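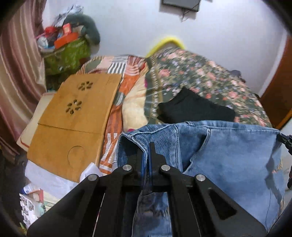
*Figure 12.1. Blue denim jeans with faded patches.*

# Chapter 12: Taking Medicines at Home

**In this chapter**

- What adherence means and how it is measured
- Intentional and unintentional missed doses
- Reading the directions on a label
- Keeping a medicine list
- When to call the pharmacist

**Key terms:** adherence, persistence, refill gap, pill burden, medicine list, dosing interval
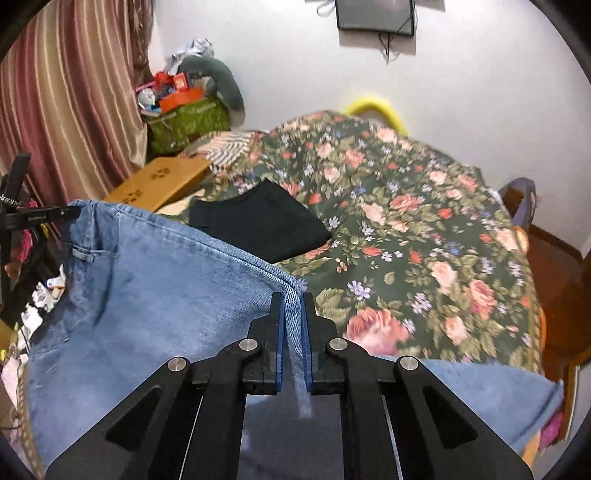 Chapter author: **Henok Mekonnen**

Most medicines are taken outside of hospitals. A doctor or nurse writes the prescription, a pharmacist fills it, and from that point on the patient does the work. Earlier chapters dealt with how a drug is absorbed, where it goes in the body, and how the liver and kidneys clear it. All of that assumes the drug was taken. In this chapter we look at what happens between the pharmacy counter and the glass of water.

The word used for this is **adherence**. It means the extent to which a person takes a medicine the way they and their prescriber agreed. Older books use the word "compliance." Many teachers have dropped it because it suggests a patient who obeys or disobeys orders. You will still see it in journal articles, and for the purposes of this course you may treat the two words as the same measurement.

A related term is **persistence**, the length of time a person stays on a medicine from the first dose to the last. Someone can have good adherence and poor persistence. A man who takes his blood pressure tablet every morning for two months and then stops for good is one case. A woman who stays on the same tablet for years but skips it on weekends has the opposite pattern. The two need different kinds of help, and a single question such as "Are you taking your pills?" will not tell them apart.

## 12.1 Two kinds of missed dose

Missed doses are usually sorted into two groups.

An **unintentional** missed dose is one the person meant to take. They forgot, ran out, fell asleep early, could not open the bottle, or misread the label. Reminders, pill organizers, larger print, and easy-open caps are aimed at this group.

An **intentional** missed dose is one the person decided against. The medicine made them dizzy. It cost too much this month. They felt well and saw no reason to go on. They had read something that worried them. A reminder does very little here. What is needed is a conversation, and sometimes a different drug or a lower dose.

In practice the groups overlap. A person who has doubts about a medicine is also more likely to forget it. When you take a history, ask about both, and ask in a way that makes it easy to answer. "Many people miss a dose now and then. When did you last miss one?" works better than "You haven't missed any, have you?"

### Case: Mr. Nigatu

Mr. Nigatu is a retired bus driver who uses the Zekthorpe community clinic. He takes tablets for type 2 diabetes, high blood pressure, and high cholesterol. His diabetes medicine is one tablet four times a day. The total daily dose comes to 2000 milligrams.

At his February visit his blood sugar is higher than before. The chart says "patient reports taking all medicines." The clinic pharmacist asks him to go through a normal day, starting when he gets up. He takes a tablet at breakfast, one at lunch, and one at dinner. He eats nothing later on, and he was told to take the medicine with food, so he leaves the bedtime tablet out. As far as he is concerned he is following the directions.

Keep this case in mind. We return to it in the review questions and again in the section on simplifying a schedule.

## 12.2 Reading the directions

Label directions are short, and short directions leave room for guessing. "Take one tablet twice daily" does not say when. Some readers will take both with breakfast and lunch, and others will space them evenly. For many drugs the difference is small. For drugs with a short half-life — see the section on elimination — it can matter a good deal.

The time between doses is called the **dosing interval**. "Four times a day" and "every six hours" may look alike, but the second one can mean waking at night. If the prescriber wants waking hours only, the label should say so.

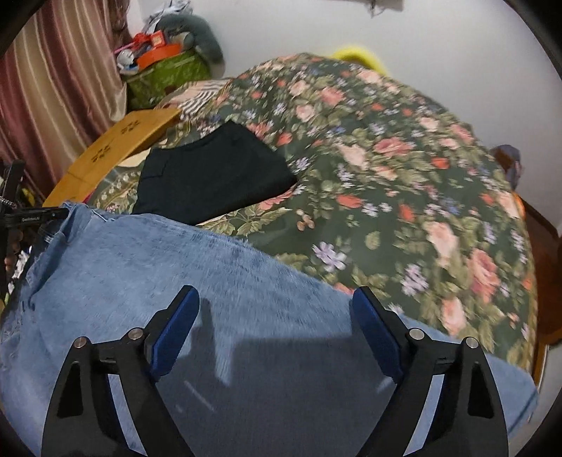
*Figure 12.2. Open gripper over fabric.*

Directions can also clash with one another. One bottle says to take with food, another says to take on an empty stomach, and a third says to avoid lying down afterward. **Pill burden** is the usual name for the number of tablets a person must take, but the number of separate times in the day is often the harder part to manage.

## 12.3 How adherence is measured

No method is fully reliable. Self-report is cheap and tends to run high. Pill counts can be thrown off by tablets that were dropped, shared, or tipped out before the visit. Pharmacy records show a **refill gap**, the days between when a supply should have run out and when it was next filled, though a filled bottle may still sit unopened. Electronic caps such as the Notik record each opening but not whether a tablet was swallowed. Blood levels are direct, but they mostly reflect the last few doses.

Before going on, write out your own schedule for any medicine or vitamin you take, with times. If you take none, use the blank Istden chart at the back of the book and fill it in for Mr. Nigatu.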